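Ticket 1007
Subject: Dishwasher stops mid-cycle, trips kitchen circuit
Unit: Zemov built-in, second-floor kitchen, Lavoie building
Opened by: Rosaire Desjardins
Assigned to: Alfredo Cruzado
Status: Closed

Initial report (R. Desjardins)
Dishwasher quits partway through the normal program. Breaker 22 trips and takes the counter outlets with it. Reset holds until the next wash. Quick rinse completes every time. Cutlery and cups are being washed by hand until this is fixed.
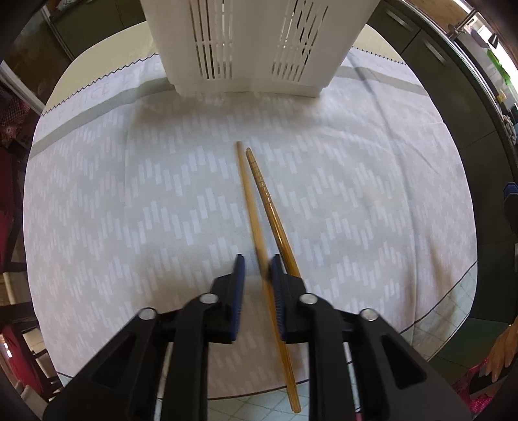 Kitchen table, second floor.

Comment, A. Cruzado
Which part of the program does it quit in? Does the door light stay on after the breaker goes? Has anything else been plugged into that circuit since June, when the panel was relabeled?

Comment, R. Desjardins
It quits after the first drain. Door light goes out. There is a kettle on the same counter but it was unplugged for the last two attempts. Same result.

Site visit 1, A. Cruzado
Breaker is rated 20 A. Panel label for 22 reads "counter" only, dishwasher not listed. Traced it and confirmed the dishwasher shares the circuit.
Ran quick rinse with clamp meter on the supply. Motor current normal, no heating on that program. Ran normal program. Fill OK, first wash OK, drain OK. Heater relay closed and breaker tripped at once.
Power off, lower panel removed. Disconnected both heater leads. Reset, reran normal program. No trip. Machine ran on to the end of the wash and faulted for low water temperature, as expected with the heater out of circuit.
Insulation test, heater terminal to ground: failed. Drain pump and circulation pump to ground: both passed.
Conclusion: heater element leaking to ground. Element ordered from Illine, part 1340. Heater leads capped and tagged. Machine left isolated. Do not use quick rinse in the meantime.

Comment, R. Desjardins
Understood. Is the door seal involved? There was water under the kickplate last week and I mopped it up without reporting it. 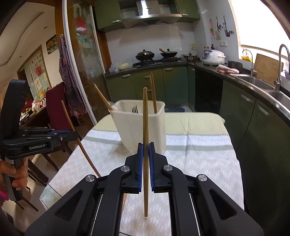

Comment, A. Cruzado
Seal looked fine on visit 1 but I did not check the sump clamp. Will do so with the element out. Water under the kickplate would not cause this reading on its own, the terminals sit higher than the pan. Please put a paper towel under the left front foot and note whether it gets wet with the machine off.

Comment, R. Desjardins
Towel dry after two nights.

Site visit 2, A. Cruzado, November 2021
First element delivered by Illine had the wrong flange. Returned. Replacement matched.
Old element removed. Pinhole in the sheath near the bend, scale on both sides of it. New element fitted with new gasket. Sump clamp was loose by a full turn, tightened. Leads reconnected, ground strap cleaned and refitted.
Insulation test, new element to ground: passed.
Ran normal program start to finish, lower panel off. No trip, no water in the pan. Final rinse reached temperature. Ran it again with the kettle on, to see whether the shared circuit is a problem by itself. It tripped during heating, after a delay, which is plain overload and a separate matter from the original fault.

Follow-up
1. Kettle moved to the outlet by the window, different breaker. Done.
2. Panel label for 22 changed to "counter + dishwasher". Done.
3. Dedicated circuit for the dishwasher: quote requested from Mokeo. Tracked separately, not a condition for closing this one.
4. Descale monthly. Salt reservoir was empty on visit 2, refilled.

Comment, R. Desjardins
Five loads since the repair, normal program, no trips. Floor dry. OK to close.

Closed by A. Cruzado. Cause: heater element, ground fault. Secondary: loose sump clamp.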